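Notas para la charla – buenas prácticas al grabar tareas de almacén
Versión para leer en voz alta, con pausas

(Arrancar sin saludar mucho, que ya nos habrán presentado.)

Bueno, vengo a hablar de normas, y ya sé que es la palabra que vacía una sala. Pero las nuestras caben en una hoja, y la primera la escribimos después de tirar 489 grabaciones a la basura. ¡489! Todas del proyecto Tivari, todas con las muñecas fuera de plano o los marcadores tapados por la manga.

Regla uno: las placas de las muñecas, a la vista durante toda la toma. Si la manga las cubre, se para y se repite.

Regla dos: no ordenar antes de empezar. A mí me costó, porque soy de las que colocan hasta los tenedores. En Mullholm dejaban el estante como un escaparate y luego el robot se perdía en cuanto encontraba dos bolsas cruzadas.

(Pausa. Preguntar quién ha etiquetado vídeo alguna vez.)

Regla tres: la etiqueta dice lo que se lee en el envase – marca, capacidad, tipo – y si algo no se lee, se deja en blanco. Nada de adivinar.
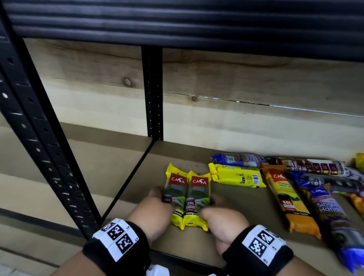 Vol. 9, p. 27

Las dos amarillas que están en las manos son CASA de 25L, y eso se anota tal cual. La naranja de al lado pone 60L, así que lleva otra etiqueta aunque la marca sea la misma. Fijaos también en las placas, una en cada muñeca, con sus cuadraditos en blanco y negro.

(Si voy bien de tiempo, contar lo de Orcombe: 1599 tomas revisadas y una discusión larguísima por la palabra «paquete».)

Para mayo queremos llegar a 3000 tomas con esta misma hoja. La dejo en la mesa de la entrada, coged una y tachad lo que no os sirva. ¿Preguntas?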